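Do We Need Another Loyalty App?

Monday, February 28, 2022
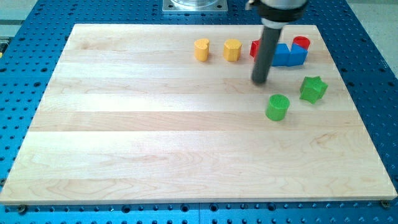
Grultetti is the third grocery chain in our area to bring in a points app, and it comes with the usual promise that regular shoppers will save money. I signed up in the first week and kept my receipts. I'm not convinced.

The offer sounds simple. You scan your phone at the register, you collect points, and when you reach 568 of them you get a voucher. It took me a while to find out what the voucher is worth, and the answer depends on what you buy with it. On store-brand pasta and canned goods it takes a fair bit off the bill. On fresh fruit, meat or anything from the bakery it does nothing at all. The chain says this is explained in the terms. It is, on the second screen, in gray type.

Then there are the prices. Several items I buy every week now have two of them on the shelf label, one for app users and one for everyone else. A jar of Cieślak pickles has an app price that matches what I paid for the same jar in the fall, before there was an app. The other price is 37 cents higher. I don't know what to call that, but I wouldn't call it a discount. A reader from Larnis wrote in to say her coffee went the same way.

I asked the chain's press office three questions. Did the regular prices go up when the app came in? What happens to the record of what I buy? And what about people who don't own a smartphone? The reply thanked me for my interest and told me that customers love the convenience. It did say that a plastic card will be available in May for anyone who asks at the service desk. I went and asked at the service desk. They hadn't heard about it.

Some of you will say it's free, so why complain. Fair enough. A few readers have done well out of these programs, mostly families who do one big shop a week at the same store and don't mind which brand of rice they take home. If that's you, go ahead and scan. Just compare the total with what you would have paid down the road at Flisiden, which has no app, no card and one price on each label. I did that with the same list of groceries on the same afternoon. Flisiden came out cheaper, even after the points.

I'll keep the app on my phone until I get to the first voucher, mainly to see whether it works the way they say it does. At my current rate that will take most of the spring. If you have kept your own receipts from before and after the change, please send copies. I'm most interested in milk, eggs and coffee.

Contact the editor | Unsubscribe | © 2022 All rights reserved | Back to top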